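**Flallirora** is a collection of recorded kitchen manipulation examples used to train learning systems for household robots. It is maintained by the Morin Laboratory in Skesthorpe and is used mainly in research on imitation learning, in which a system is trained on examples of a task performed under human control. The first recordings were made in October, and a revised edition was issued on April 10, 2025.

## Background

The project grew out of an earlier effort at Sernach, where short recordings of table-top sorting had been gathered in a single room under fixed lighting. Systems trained on that material performed well in the same room and poorly elsewhere. The Morin group proposed a collection made in ordinary kitchens, with the cookware, surfaces and light found in each one left largely unchanged.

The present edition contains 1000 examples recorded in 78 kitchens. Each example covers one short task, such as lifting a pot by its handle, setting a lid aside or moving a utensil from one side of a work surface to the other.

## Collection method

An operator guides the arm through each task by means of a hand-held controller. The position of every joint and the opening of the gripper are stored together with the pictures from two cameras, one fixed to a stand and the other mounted at the wrist. The wrist view is considered the more important of the two during the final approach to an object, when the arm itself often blocks the view from the stand. Nearby objects may then be only partly visible, and a polished handle can return bright highlights against a dark pot.
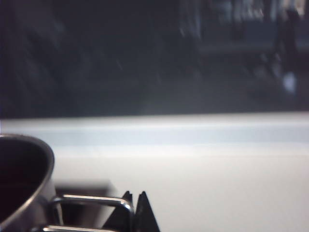 Itzel Bermúdez has argued that partial views of this kind should make up a larger share of any kitchen collection, on the grounds that a system trained mostly on complete, well-lit objects learns little about the last few inches of a reach. She has also questioned the early practice of discarding recordings with blurred backgrounds, which in her view removed much of the material on fast arm movement.

The practice was changed in the revised edition. Recordings are now kept unless the joint data are incomplete or the two cameras have fallen out of step. Failed attempts are kept as well and are labeled separately – a slipped grasp is marked at the moment contact is lost, and any second attempt is stored as a new example.

## Labeling

Each recording is reviewed by two people working independently. They note the task, the object handled and the start and end of each movement. Where the two disagree, the recording is returned for a third review. Almost 50 examples in the first edition were relabeled in this way, most of them involving pots with looped handles, for which the written instructions had not made clear whether a grasp on one side counted as complete.

## Use and limitations

The collection is divided by kitchen, so that no kitchen used in training appears in testing. Its main limitation is geographic, as all of the recordings were made in Skesthorpe and the surrounding district. Liquids, open flames and sharp blades are excluded under the safety rules of the laboratory, and the collection therefore offers no examples of pouring or cutting.

## See also

- Imitation learning
- Teleoperation
- Robotic grasping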